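Redo the Front Room: progress report to the Economou fund
10 Jul 2020

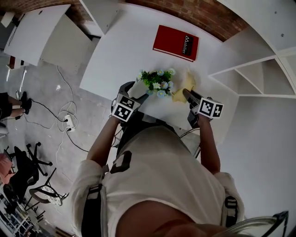

The white table by the brick wall, with the flowers, the red "Mobilier" book and a yellow cloth.

Dear Ilaria De Luca,

We are so happy to be sending you this one! When we last wrote, the front room was still mostly a place where boxes went to wait. It now has a table people want to stand at, shelves beside it, and the brick showing again on the wall behind (we had forgotten how red it is).

What your grant has paid for so far

We have spent $1,038 since the last report. Most of it went on the white shelving unit and on having the floor patched and sealed. The concrete came up a nice light gray, and we've decided to leave it bare through the summer. The table we already had. Mitali Abeysekara spent two evenings cleaning it up and it looks great against the brick.

The tabletop

This is the part we've had the most fun with. The idea in our proposal was that the table should feel like part of somebody's living room, with a few things on it that can be moved, wiped under and put back in a different way each week. We started with a little artificial flower arrangement, daisy-like blossoms in pale blue and white with green leaves, and it has turned out to be a favorite. Fiifi Sarpong was all for real flowers and we may still try them, but for a room that is closed three days a week the artificial ones make sense.

The "Mobilier" book lives toward the back of the table, near the wall. It's a red hardcover with a black label, and the color does a lot for that end of the room. The yellow cloth is for dusting and tends to stay out on the table. Thiện Âu would like a hook for it on the side of the shelves, which sounds good to us.

Still to do

The shelves need filling. Khải Nghiêm has been sorting the donated books and small household things into what should be on show and what can go in the back, and is well over halfway. The Flomer lamp is on order and late.

The cables are the other job. There is a power strip on the floor by the table with a tangle of black and white cables spreading out from it, and we want all of that gathered up and run along the wall. Nistel has quoted us for a floor channel. The quote is within what remains in the fittings line, so unless you object we'd like to go ahead.

Next report

You'll hear from us again in November, with the final accounts. Please do come by before then if you are in the area. The room is at its best in the morning and we would love to show it to you.

With warm thanks from all of us,
Mitali Abeysekara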